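4. Setting up the pick-and-bag task in Alo

I'm assuming your arms are homed and Vetau is running. If not, go back to section 3.

Step 1. Open Alo and load the bowl-and-bag template. I leave the planner rate at 200 and the approach speed on slow.

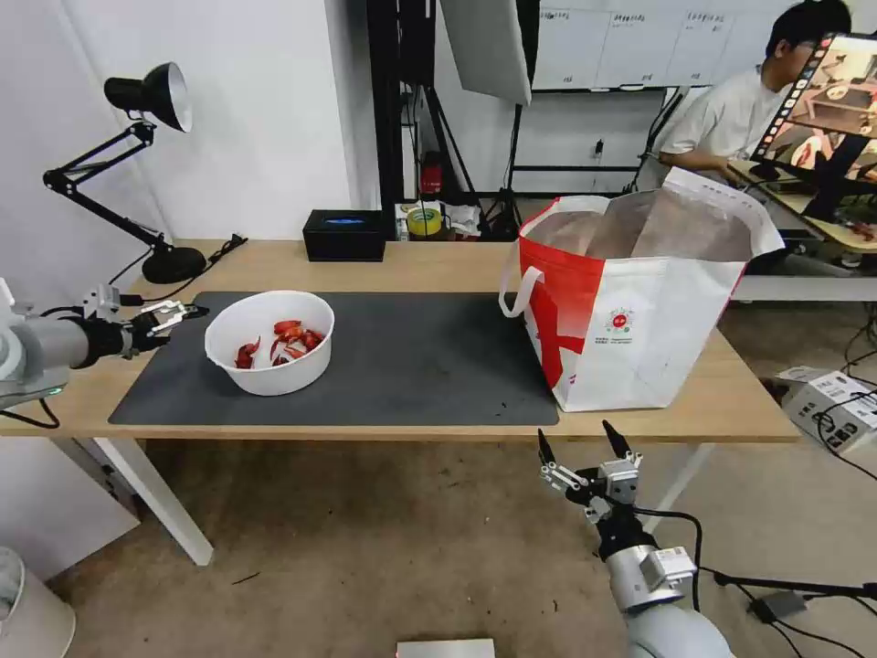

Step 2. Teach the rim, not the food! Crayfish are a pain for the grasp finder (all those claws), so tick "container edge" and let it look for the curve.

Note: Áine Mulcahy likes 778 as the random seed. Any number will do.

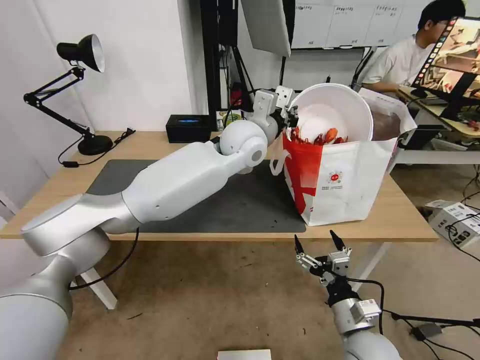

Step 3. Set the bag opening as a keep-out box with a gap in the top. Handles confuse it — draw the box a bit wide and you'll be fine.

Caution: keep the stop button within reach whenever you change a box.

Step 4. Press Preview and watch the path on your monitor before you press Run.

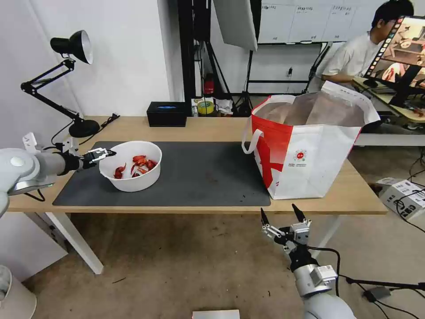

4.1 Choosing which arm goes first

Alo picks the nearer arm unless you tell it otherwise. I set mine by hand, with a 500 ms pause between the two.
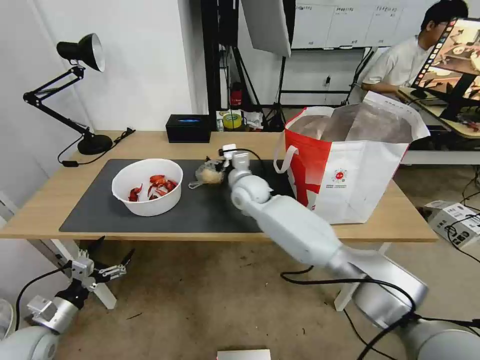 Right arm at the small clear bag, bowl on the left of the mat.

If the arms keep waiting for each other, clear the queue and preview again.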